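After the fire, the long wait on the hill

By Philomena Hanrahan
February 2021

The first thing people in Cestier tell you about the fire is how fast it crossed the road. The second is how little has been done since. Large parts of the ridge above the village are still black, and the trunks left standing have begun to drop their bark. From the car park at the old quarry you can see right through to the reservoir, a view that was hidden by pines for as long as anyone here can remember.

The fire took 52 hectares of woodland in two afternoons. By the standards of larger countries that is a small loss. For a village that gets its water from the hill, grazes sheep beneath it and sells firewood from it, the effects have been felt in most houses.

What happens next is the subject of a plan drawn up by the forester Anderson Falcão, who has worked on burnt ground for most of his career. His proposal is to leave the upper slopes alone and spend the money lower down, where the soil is thin and the winter rain has already cut gullies into the tracks. Logs would be laid along the contours to hold the soil. Planting would wait until the second autumn, and would be limited to oak, rowan and birch.
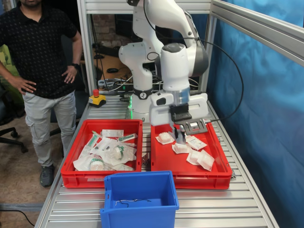
Two years is too long to look at a dead hill, wrote Shearer, a reader from the lower village, when the outline of the plan was first published. The letter went on to say that the pines had been planted by the village in the first place, that they had grown well, and that it made no sense to put in slow trees where quick ones had done the job. Several other letters took the same line.

Falcão has heard the argument many times. He agrees that pine would give a green hill sooner. He also points out that the pines were planted close together, that the lower branches were never taken off, and that the needles underneath had built up to the depth of a hand. When the fire reached them it went straight up into the crowns. In the old oak wood on the eastern side it stayed on the ground, and many of those trees came into leaf the following spring.

There is a practical side to waiting as well. Seeds of pine and broom survive in the soil, and some of them need heat to open. Until they have come up, it is hard to say which parts of the hill need planting at all. On the slope above the Troster farm, seedlings were showing by December, thickly in places. A few metres further on there was only ash and stone.
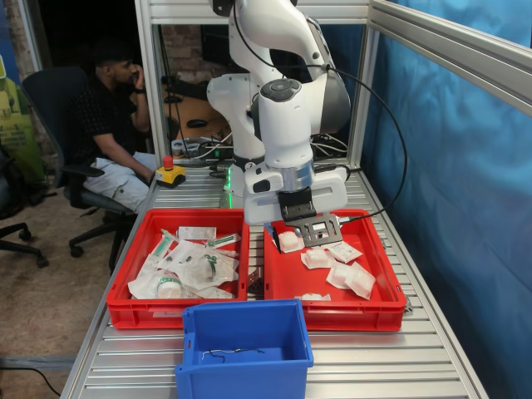

The sheep are the harder question. Young trees and grazing do not go together, and the plan would close the lower slopes to stock for five years. Three families use that ground. They have been offered hay and the use of a field beyond the Flutach stream, but the field is wet in winter and there is no shelter on it. One family has accepted. The other two say they will decide when they have seen the fencing.

Fencing is the largest single cost in the plan, ahead of the saplings and well ahead of labour. Deer come down from the far side of the ridge at dusk, and without a fence they would take most of a season's planting before summer. Individual tree guards are cheaper to buy but have to be checked after every gale, and later collected. On a steep slope that is slow work.

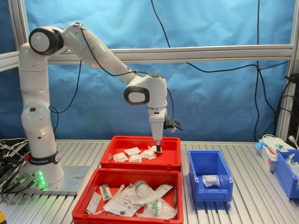
Money for all of this has come in unevenly. The regional grant covers the log barriers and half of the fence. The rest depends on a public appeal, which has so far raised nearly 100 thousand euros, much of it from people who grew up in Cestier and moved away. Some donors have asked why the planting can't be done by machine. A robot arm like the white Franka Emika one in the photograph, fixed to a flat base plate on a metal worktable, has a level surface under it and its cables plugged in beside it. The hill has neither level ground nor a power supply, and the saplings will go in with spades.

Work on the barriers has started at the bottom of the main gully. The burnt pines are felled where they stand, cut to length and pegged across the slope, with soil packed in behind them on the uphill side. After the last heavy rain there was a bank of silt behind the first row, and the stream below it ran brown for a day before it cleared.

The footpath from the quarry remains shut while the dead trees nearest to it are taken down. Walkers can still reach the reservoir by the eastern track, through the oaks. Dogs should be kept on a lead from the second gate onwards, where the ewes are being held until the new field has been fenced.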